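Caring for Fuzzy Knits: Washing, Drying and Storage 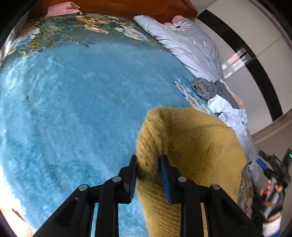 Photo: Cyril Tindall

Updated 22 May 2023

Mohair-type and brushed knits fail in three ways: they felt, they stretch, and they pill. Felting comes from agitation combined with a sudden change in temperature. Stretching comes from hanging a garment while it holds water. Pilling is friction, mostly at the cuffs, the underarms and wherever a bag strap sits.

Before washing

Read the care label first. If it says dry clean only, the dye or the lining may be the limiting factor even when the yarn would survive water. Turn the sweater inside out and close any buttons. Lay it flat on a towel and measure chest width, body length and sleeve length. Write the numbers down. They are needed at the drying stage.

Test strong colors, mustard and red in particular. Press a damp white cloth against an inside seam for one minute. If color transfers, wash the piece alone.

Washing by hand

Fill a basin with cool water, 85 °F at most, and dissolve the detergent before the garment goes in. Use a product labeled for wool, with no enzymes and no bleach. Submerge the sweater and press it down with flat hands. Do not rub or wring. Leave it for 7 minutes, drain, and lift it out with both hands underneath so the wet weight does not pull on the shoulders.

Rinse in water of the same temperature until it runs clear. Two rinses are normal. A third is needed if too much detergent went in – the usual mistake with concentrated liquids.

Removing water

Press the sweater against the side of the basin, then roll it in a dry towel and lean on the roll. Repeat with a second towel for thick ribbing. A short spin in a mesh bag is acceptable for blends, but pure mohair should not go in the machine.

Drying

Lay flat on a mesh rack, away from radiators and direct sun. Ease the garment back to the measurements taken earlier. Push ribbed hems together with the fingertips; they spread when wet and will dry that way. Turn the piece over after six hours.

Restoring the surface

Once fully dry, shake the sweater gently and brush the surface in one direction with a soft garment brush. Cut pills off with small scissors. Electric shavers remove the halo along with the pills and thin the fabric.

Storage

Fold, do not hang. Fold along the side seams and place heavy pieces at the bottom of the stack. Clean everything before it goes away for the season, as moth larvae feed on soiled areas first. Cotton bags allow some air exchange; sealed plastic is suitable only for items that are completely dry. Check stored knits again in October.

Text: Kelly Cropper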